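The checklist taped to the cabinet door

I have become a person who cares about checklists. My younger self would be so disappointed! But after a year and a bit of helping run robot sessions at Ulari, I have opinions about clipboards, and since I already bored my entire family with them over dinner, you get them next.

Some background for anyone who wandered in from the bread posts. We teach arms to tidy things up. Somebody guides the gripper through a task, the wrist camera records it, and we do that over and over until we have a pile of recordings good enough to train on. The last pile was 1,696 episodes. We threw out 186 of them, and I was the one who had to go through and say why, one at a time, in a spreadsheet, in September, with the AC broken.

Going through those rejects is what got me started on rules. Hardly any of them were bad because of the robot. People had changed the lighting halfway through a batch, or left their lunch in the work area, or started recording and then had a long talk with somebody about parking. All stuff you can fix with a piece of paper, if people read the paper.

So Ohemaa Gyamfi and I sat down and wrote one. Our first version was four pages long and I was very proud of it. Fuseini Nutsugah read it standing up, handed it back, and asked which parts he was supposed to do. Fair question! We had mixed up the safety rules, the recording rules and a bunch of stuff that was really just me being cranky about cables. It is now a single side of paper with two headings, and the first heading is safety, because it should be.

The safety part is short. Know where the stop button is before you power up, and be able to reach it from where you're standing. Say "moving" out loud before the arm moves, even if you think you're alone. One person is in charge of the arm at a time, and if that changes, you say so and the other person says yes. No reaching past the gripper while it's live (if you need something from the far side, stop it, get the thing, start again). Long hair up, lanyards off. I once thought the lanyard thing was fussy and I no longer think that.

There are real published standards for this kind of thing, and our sheet is no substitute for them. We did a proper risk assessment with Theophilus Korletey, who is patient and has read the documents I keep falling asleep in. What the sheet does is take the bits that depend on a human remembering something at eight in the evening and put them where that human is going to look.
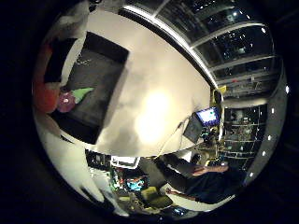 An evening at the workstations, from the wrist camera. Dark out, monitors on.

The recording half took more arguing. Janelle Quiambao wanted every session to look the same, down to where the chairs go. Ayuba Lamptey wanted the opposite, and said that if we train on a perfectly neat room we'll get a robot that only works in a perfectly neat room. I went back and forth on this for weeks and annoyed both of them. Where we landed is that the room can be as messy as it likes, but you write down what you changed on purpose. Moved a light? Write it down. Switched from day to night? Write it down. Same background clutter as always? Leave it alone and get on with it.

The other recording rules, in no special order. Wipe the lens before the first take and again after any break. Look at the first episode all the way through before you do the second, and I mean look at it on a screen, with your eyes. Mark a bad take as bad right then, while you remember what went wrong. Don't delete it. Tell everybody in the room that the camera is running, including people who are only there to grab something off a shelf, and if anyone doesn't want to be in it, you wait. That last one started out at the bottom of the page and Ohemaa moved it to the top, and she was right.

We tried the sheet on two batches before making it official. Did it help? I think so. The notes are much better, and I can open an episode from weeks ago and tell what people were trying to do. Whether we'll throw out fewer of them I'll know when I've done the next spreadsheet, so ask me then (or maybe don't).

The thing I'd still like to fix is the handover at the end of the night. Right now it's one line that says "leave it how you found it," and people have very different ideas about how they found it. Fuseini wants a tick box for each power switch. I want somebody to sign their name. If your lab has a version that works, please send it to me, I will read all four pages.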